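Virkstead Small Investor Education Program
Progress Report to the Jalali Foundation
2020-06-01
By Lamai Phuthong, Program Manager
Shares: 13 | Comments: 6

This report covers the second period of the grant and follows the outline agreed with the Foundation at the start of the program. Spending remains within the approved budget, and no transfer between budget lines is requested.

Market conditions

The sharp fall in stock prices in March changed the questions participants brought to us. Before then, most wished to know how to open a brokerage account or read a fund fact sheet. From the middle of the month, the requests concerned losses in retirement savings, trading halts, and whether to sell. Program staff do not give individual advice and referred such requests to licensed advisers. Staff did prepare a plain-language bulletin on how index funds respond to a falling market, and 1,000 copies were mailed to enrolled households.

Enrollment and delivery

The program set a target of 500 enrolled participants for the period, and the target was met. Classroom sessions were suspended in March and replaced by telephone and online sessions. Attendance at the online sessions on bonds and interest rates was weaker than planned. Participants told us the material assumed too much knowledge of yields, and the unit has been rewritten. The revised text is with the Florkitberg office for review.

The Castik portfolio tracker, used for the practice accounts, was out of service for six days after a price feed failed. Records were restored in full. Participants who had placed practice orders during that time were allowed to enter them again at the closing prices of the day.

Course materials

The unit on reading a company's annual report has been drafted and is ready for testing. It takes participants through revenue, debt, cash flow, and the dividend record, and ends with a short written exercise. A companion unit on fees and fund expenses will follow.

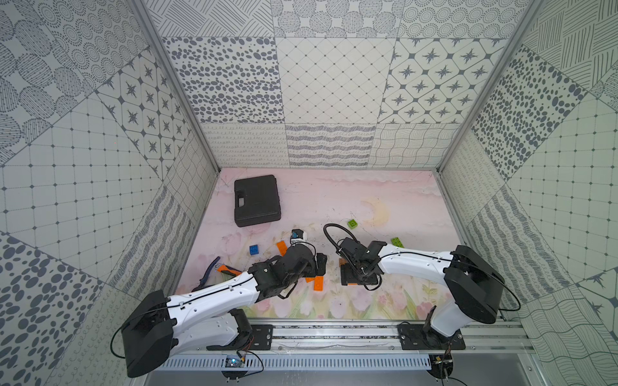
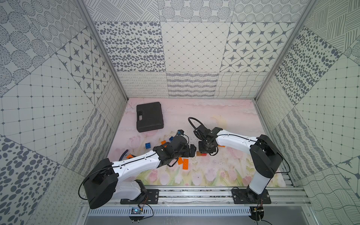
The unit on industrial stocks is the last to be completed under this grant. It asks participants to separate a company's spending on equipment from its daily operating costs and to consider how each appears in the accounts. One worksheet treats a pair of robot arms as a capital purchase, with the cost spread over several years, while replacement cables are entered as an expense in the year they are bought. Reviewers found the worksheet clear but asked for a further example drawn from retail, and this has been added.

Next period

Staff will test the annual report unit with 13 participants from the Virkstead group before wider release. Classroom sessions will resume when local rules permit. The Foundation is asked to confirm whether the final financial statement should be submitted with the closing report or under separate cover.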